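Small Loads, Hard Water

The laundry technician at Gomwood, a residential building in Helirthorpe, has spent 10 years looking after shared washing rooms. Her view of household drying is that most of the trouble starts in the drum.

"People blame the rack," she said. "Then I look at the spin setting and it's on the lowest one."

The building logged 3,494 wash cycles last year. Of those, 294 were followed by a second spin on the same load, usually a load of towels or thick cotton. She puts most of the repeats down to overfilling. A packed drum distributes weight badly, and the machine cuts its spin speed to protect the bearings.

Drying indoors

She advises against hanging small items over a radiator. Elastic ages faster with direct heat, and the fabric stiffens where it touches the metal. Socks go up by the cuff or the toe, one clip each, with space between them.

"Air has to reach both faces of the cloth - that is the whole method," she said.
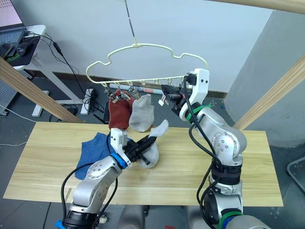 Detergent and scale

Helirthorpe has hard water, and residents tend to compensate with more powder. She measured doses in the Plemora wing for one winter and found that most were well above the packet's guidance for the load size. The excess stays in the fibers and holds moisture.

Her own routine is a measured dose, a descaling cycle every other month, and a clean filter. She checks the door seal at the same time and leaves the door open overnight.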